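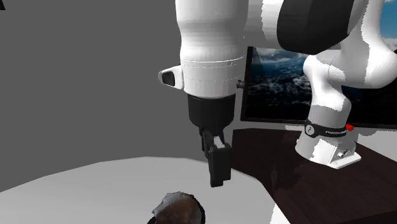 Color schemes for the Kemppainen, finally!
ornotness
I'm stripping my old Kemppainen touring bike this week and I've gone back and forth on color so many times that my family has stopped answering me. The frame was that brown everybody had. I want white tubes now, with every part that bolts on in black, and I don't want shiny black. Liltden has a satin white I love and a can is 23 bucks. Has anyone sprayed it over bare steel? Primer advice very welcome!

pedalpusher_mo
Oh I love this. Yes to Liltden, but use their gray primer and do thin coats. I did my commuter in August and it has held up great except for one chip by the kickstand.

Dela Quaye
White on a touring bike? You'll be wiping chain gunk off the stays forever. I had a white one for five years and sold it mostly for that. Dark green hides everything and looks right with the lugs. Please consider green.

ornotness
Green is pretty, Dela, but I've had two green bikes already and I clean my chain every Thursday anyway — it's my favorite chore.

spokes_and_jokes
Get it powder coated. The shop in Cukevley quoted me 228 for frame and fork, blasting included, and you'd never worry about chips again. My last one has over 3,000 miles on it and still looks new.

pedalpusher_mo
Disagree on powder for a lugged frame. It goes on thick and you lose the nice crisp edges. Spray is more work but you can line the lugs in black after with a little brush, and on white that would look fantastic.

spokes_and_jokes
Depends who does it. Mine has lugs and you can see the edges fine. I'll dig up a picture of the head tube.

ornotness
Lined lugs!! I hadn't thought of that. OK, spray it is, I think. How long do I wait before I clear coat?

Dela Quaye
Check the can, they changed the formula at some point. I'd still leave the frame hanging for a good week before you clamp anything to it. And mask the bottom bracket threads, I forgot once and spent a whole evening picking paint out.

pedalpusher_mo
Seconding the threads. Old corks work for the seat tube.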